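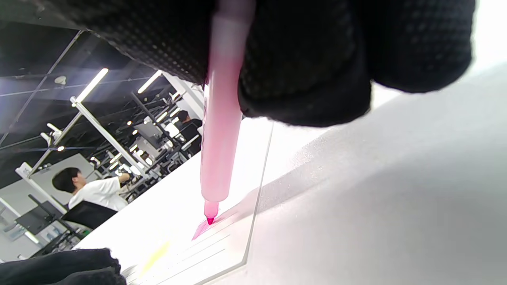 Marking a sheet by hand with a pink highlighter at a workstation, with further stations behind.

Manual task work in automation

Search this site
Go
Advanced search

Manual task work in automation is paid work in which people carry out ordinary hand tasks so that machines can later be set up to perform them. The tasks are small and familiar: marking a line on paper, closing a folder, sorting pens, folding cloth. The work is usually done at rows of fixed stations in offices or former light-industrial halls, and it draws on both clerical and factory traditions.

Background

Document handling was among the last parts of office work to be automated. Scanners and sorting machines took over reading and routing, but steps that called for a light touch stayed with people. Highlighting is a common case. The tip must meet the paper at a steady angle and pressure, and plastic sheets or loose pages lying nearby can shift during the stroke.

Witau, a records-processing firm, began moving such steps to robot arms in December 2019. Its main site at Bavis handled paper files for insurers and kept a marking room in which clerks highlighted entries by hand. The firm's equipment supplier, Opoku, asked that experienced clerks perform the tasks themselves as a model for the machines, and 90 clerks were reassigned to this work in the first year.

Effects on employees

The change altered the content of the job more than its hours. Clerks who had been measured by files completed were now measured by usable repetitions of a single action. A full set for one task was fixed at 552 repetitions. Many employees reported that the work was less hurried than before but more repetitive – a complaint that led to a rule limiting any one task to two hours at a time.

Skills were also valued differently. Neat handwriting and knowledge of file codes, once grounds for a higher pay grade, counted for less. Steady hands and a consistent manner of working counted for more. A revised pay scale took effect on 15 July 2021 and kept existing grades in place for clerks already employed.

Seating and lighting drew regular comment. Clerks asked for adjustable chairs and for breaks away from overhead lights, and both were written into the site agreement.

Later use

By the end of the program the Bavis site had recorded 3,866 hours of task work. The machines took over sorting and most page turning. Highlighting and the handling of clear sleeves remained partly manual, with clerks checking the marked pages and redoing those that were faint or misplaced. A smaller site at Stokeo adopted the same division of labor.

See also
Office automation
Job rotation
Records management

Was this page useful? 2 comments
This site uses cookies. By continuing to browse you accept our cookie policy.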